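Harkbridge Hotel Group
Progress report to the Trallalside Hospitality Skills Fund
Reporting period ending October
Submitted 8 Nov 2019 by Rin Nishimura, program manager

1. Staffing
Sekar Pasaribu took up the post of food and beverage training lead at the start of the period. He came from the Kubo, where he ran banquets and the breakfast operation. The post is funded under budget line 2 and is filled for the full term of the grant. The assistant post is still open. One offer was made and declined, and the post has been advertised again at the same grade.

2. Training delivered
The supervisor course ran 11 times against a plan of 11. Total attendance was 158 across all properties. Completion was lowest among night staff, whose shifts end after the morning session begins. An afternoon session has been added to the schedule for the next period. Course content is unchanged except for the allergen unit, which was rewritten to match the new menu sheets.

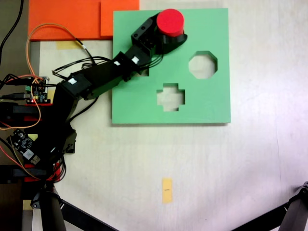 Arm and shape board, with the red cylinder in the gripper.

3. Systems
The Gurex rostering software is live at two properties. Import of old shift records took longer than planned, as job codes differed between sites. A single code list is now in use. Payroll export was tested with October data and two errors were corrected. Rollout at the third property moves to the next period, with no change in cost. 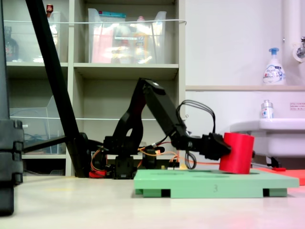
Cable and power work in the training kitchen is the main item still open. The contractor has fitted the new floor outlets, but the ceiling drops over the pass are not yet signed off. Leads to the portable equipment are to be kept clear of work surfaces, with no slack of the kind seen hanging under the wrist of the black arm. The revised layout has been sent to the contractor and a price is expected before the next report.

4. Budget
Spending is within plan on all lines except printing, which is over by $500 following the reissue of the allergen unit. We ask the Fund to approve a transfer of that amount from travel.

5. Next period
Fill the assistant post. Start the afternoon session. Complete the Gurex rollout. Obtain sign-off on the kitchen electrical work.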